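Qui sommes-nous

Drondon publie des analyses de campagnes électorales locales. Municipales, cantonales, partielles dont personne ne parle en dehors du bureau de vote : voilà notre terrain. Nous lisons les programmes en entier, annexes comprises, et nous comparons ce qui est écrit avec ce qui a été voté ensuite. Le résultat est rarement flatteur, tous bords confondus.

Le site a démarré à Givville, pendant une campagne où les trois listes promettaient la même chose : une rocade, financée « sans hausse d'impôt ». Catarina Barros couvrait alors le conseil municipal pour un hebdomadaire qui a fermé depuis. Elle a demandé à chaque tête de liste d'où viendrait l'argent. Elle a reçu 3 réponses, dont deux renvoyaient à une subvention qui n'avait jamais été demandée. La rocade n'existe toujours pas. Le candidat élu, lui, en est à son deuxième mandat.

Ce que nous faisons

Nous tenons un registre des promesses. Il compte aujourd'hui 395 engagements, relevés dans 44 communes et classés selon une grille que l'on peut télécharger et contester. Un engagement est « tenu » quand une délibération, un budget ou un chantier le prouve. Un communiqué ne suffit pas, une inauguration non plus – nous avons vu inaugurer des panneaux.

Nous suivons aussi les changements d'étiquette. Un élu a le droit de changer d'avis, et il arrive même que ce soit sincère. Nous regardons simplement les dates : à quel moment la conviction nouvelle est apparue, quelle investiture était disponible ce mois-là, qui venait de perdre la sienne. Le lecteur conclura tout seul. 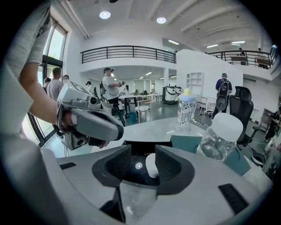 Quant aux sondages, nous n'en commandons pas et nous en citons peu. Dans une ville de la taille de Torres, un échantillon correct coûte plus cher que la campagne d'un petit candidat, et ceux qui circulent ont presque toujours été payés par quelqu'un. Lorsque nous en mentionnons un, nous indiquons le commanditaire et la question exacte. Si on refuse de nous les donner, le chiffre ne paraît pas.

L'équipe

Nous sommes 7 à travailler pour Drondon, la plupart à temps partiel. Catarina Barros dirige la rédaction. Ilídio Cordeiro s'occupe des finances publiques ; il a passé des années à préparer des budgets communaux et ne croit plus beaucoup aux lignes intitulées « divers ». Les relectures sont croisées, et aucun article n'est validé par son seul auteur.

Qui paie

La question est légitime et nous la poserions à votre place. Nos recettes viennent des abonnements et de la vente de Zindora, notre lettre mensuelle destinée aux professionnels. Nous n'acceptons ni annonces de partis ni « partenariats » avec des collectivités, formule sous laquelle on nous a déjà proposé de relire un bulletin municipal contre rémunération. Les comptes sont mis en ligne chaque année en décembre.

Cela ne fait pas de nous des gens neutres. Chacun ici vote, ou s'abstient, et a ses agacements. Nous préférons montrer la méthode et laisser vérifier.

Nos erreurs

Elles figurent sur une page séparée, avec la version fautive et la version corrigée. La plus gênante concerne Torres, où nous avions déclaré abandonnée une crèche qui avait seulement changé de quartier. Le maire nous l'a fait savoir assez vivement, et il avait raison sur ce point.

Pour signaler une inexactitude ou nous transmettre un tract, une profession de foi, un procès-verbal de conseil, passez par le formulaire de contact. Les documents complets nous sont plus utiles que les captures d'écran.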